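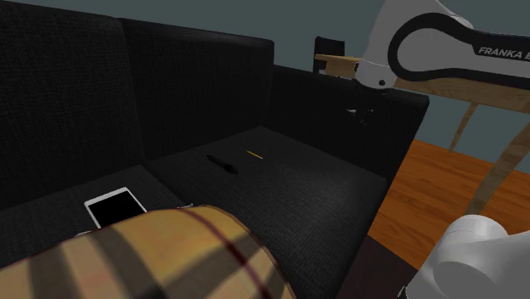 Huvside Publishes Plain-Language Practice Guide for Home Robot Testing in Simulation

LAMPTEY. Huvside, the working group on household robotics, has released the first public edition of its good practice guide for teams that test robot arms in simulated living rooms before they go anywhere near a real one. The guide is free to read, runs to 50 pages, and was put together with a great deal of patience by test teams who wanted to be able to compare their results with one another and, until now, mostly couldn't.

The guide is called Trarnis, and it starts where most homes start, with the ordinary clutter of a sofa at the end of the day. A phone left face up beside a plaid pillow, a black marker on a black cushion, a yellow pencil a little way off: small everyday things like these are the heart of the 16 rules, and we are very fond of them! Dark objects on dark fabric must be part of every test set, and so must at least one item that partly covers another.

We have also asked teams to be open about light and viewpoint. A room that is easy to read from above can be a much harder place from seat level with the lamps turned down, so Trarnis asks for both, and asks that the scores be reported separately. A test report should say plainly when an item was hard to identify, and it should never quietly drop that item from the results. In a dim view, a chain lying across a phone is a fair challenge, and a small black cylinder that might be one of several things should be written down as exactly that.

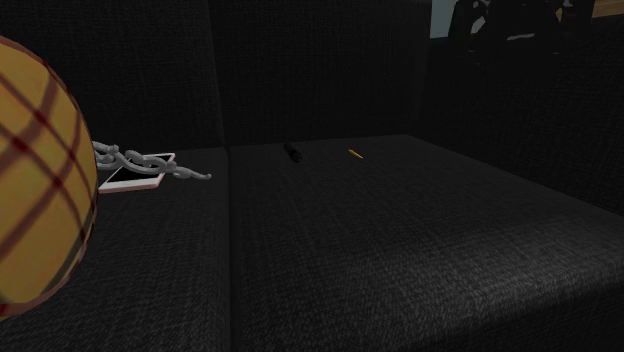
What the guide asks of test teams

Each layout must be run 1000 times with small changes in object position, and the starting layout has to be published along with the results. Contact with soft furnishings is to be logged even when the task succeeds. Any run stopped by hand counts as a run. Teams that change a rule for their own reasons are welcome to do so, provided they say so on the first page of their report.

Comments and next steps

An early draft went out to readers in the spring and brought back 595 comments, many of them long, nearly all of them kind, and a good number now worked into the text. The section on reporting was rewritten from the beginning as a result.

A companion set of sample layouts, Trorano, will follow in June. Comments on the current edition may be sent to the Huvside office in Lamptey at any time, and every one of them will be read.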